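Home | Notebook | Older entries | Newer entries | Log in

March, 4:40 pm. Dye tests, Telavel batch

Ran the Telavel fixative again on the cotton swatches, this time at the strength Konrad Grabowska wanted. He is convinced it beats the old Skodau stuff. I am not. The supplier's sheet says "improved wash fastness" and never says improved over what.

18 swatches through the hot wash, 6 cycles each. Same detergent, same load weight, undyed cotton strip pinned to every one to catch bleed. The strips picked up color on both fixatives. Konrad thinks the Telavel strips are paler. I held them at the window and then under the bench lamp and changed my mind twice, so I don't trust either of us.
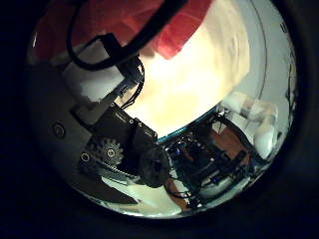

Second complaint: the water. Konrad's good result last month was done with the softened supply, and the Skodau controls were done before the softener went in. That alone could explain the whole difference. He says it wouldn't matter at this pH — maybe, but he hasn't checked, and neither have I.

Dye bath weights for the record: 133 g fiber in the first pot, 107 g in the second. Should have been equal. My mistake, I dried the second lot longer and didn't reweigh.

To do:
- repeat both fixatives on the same day, same water
- code the swatches so whoever grades them can't tell which is which
- ask Nutsugah for a gray scale card, ours has yellowed

Not ordering the big drum from Tresberg until the repeat is done. Konrad can argue with me after that.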